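Kiltamley Kitchen Notes
Boards, counters and the stuff that piles up behind them
Posted 6 Jun 2022 by Roxana Manole

Quick one, lots to get through. Had a pile of messages after the drawer page, mostly asking about bamboo boards going fuzzy or grey or smelling of onion. So, boards first, then counter.

Washing. Hot water, drop of dish soap, soft side of the sponge. Both faces, even if you only cut on one. Wet one side only and it cups, then you have a rocking board forever. Never the dishwasher. Never soaking in the sink "for a minute". We all know how long that minute is.

Drying. Towel it, then stand it on its long edge, air on both sides. Not flat on stone. Stone holds the damp underneath and the board gets a dark patch by morning.

Onion smell. Coarse salt, half a lemon, rub with the grain, leave it a bit, rinse. Baking soda paste if that doesnt do it. Garlic takes two goes.
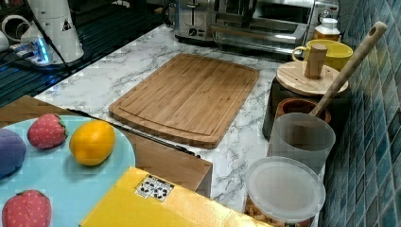

Oiling. Food grade mineral oil. Not olive, not sunflower, they go sticky and then they go rancid. I use the Dasto one, 300 ml bottle, lasts ages. Pour a puddle, spread with a paper towel, go round the edges and into the groove. Leave it 8 hours, wipe off what's left. New board: do that 2 nights running. After that, when water stops beading. For me that's every month or so, less in winter when I cook mostly in one pot.

The groove. Gunk lives there. Old toothbrush, soapy, once round after meat or tomatoes. Dry it with a twisted corner of the towel. If it already has a black line, fine sandpaper folded over a popsicle stick, gentle, then oil again.

Fuzz. Raised fibers, normal on bamboo, specially the first few washes. Fine sandpaper, long strokes, with the grain only. Wipe. Oil. Done.

Slipping. Damp paper towel under the board, or a square of shelf liner. Shelf liner is better on polished counters. Take it out after and rinse it, it picks up crumbs.

Now the counter

Gülizar Baysal wrote in asking how to keep a work space clear when there is one short run of counter and everything lives on it. Her words: "I chop on a corner the size of a postcard." Been there.

Rule I use: the board gets its spot first, everything else fits around it. Put the board down where you really chop. Leave a hand's width all round. Whatever is touching that space moves. To the back, up, or out.
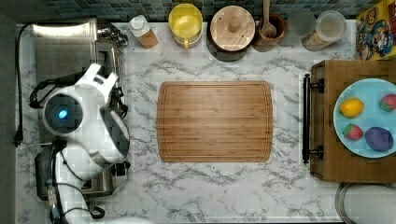
The back row is for things you reach for while the stove is on and nothing else. Spoons, salt, the one pot. Keep it one deep, if you have to lift something over something it's already too many. A lineup against the tile does the job nicely, shaker at one end, lidded pot, a brown crock with the wooden spoon in it, clear canisters down the far side, and the whole board left bare in front. Flat lids are handy as well, you can rest a spoon on one in a pinch. Cereal boxes, mail, chargers, bags of whatever: not back row things. Find them a shelf.

Clear canisters: put the nearly empty one in front. Otherwise you buy rice again. I once had three bags of rice and no salt.

Spoon crock. Tip it out every couple of weeks, wash the bottom. You will be disgusted. Let wooden spoons dry lying down before they go back in, or the ends sit in a puddle.

Marble and marble-look tops. Real marble hates lemon, vinegar, wine, tomato. Wipe straight away, plain dish soap and water, dry with a cloth. No vinegar sprays, no scouring powder. If yours is laminate or quartz you can relax on the acids but check what the maker says before using anything strong. Busy veining hides crumbs, so wipe by feel, flat hand, then cloth.

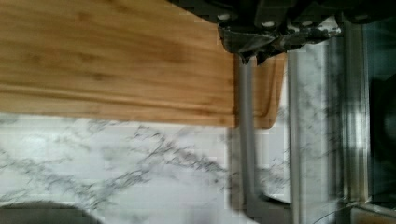
Lift the board every time you wipe. Every time. Juice runs under the edge and sits there, and on real stone it can leave a ring in the exact shape of the board. If you've got a ring already, baking soda and water paste, cover with plastic wrap overnight, wipe off. Works on greasy stains. Doesn't work on etching, thats a polish job.

Two boards are plenty for most kitchens. One for meat, one for everything else. Mark the meat one on the edge with a burnt dot or a bit of paint. Store them upright with a gap between, an old letter rack is fine, I use the Plulside one from the office aisle. Don't stack them damp.

When to give up on a board: splits you can fit a fingernail in, glue lines opening, a smell that comes back after salt and lemon. Saw it up for plant pot feet.

Next time, the inside of the oven door. Also Gülizar wants to know about sticky cabinet handles, so that too if I get round to it. Send questions the usual way, and please say what your counter is made of!!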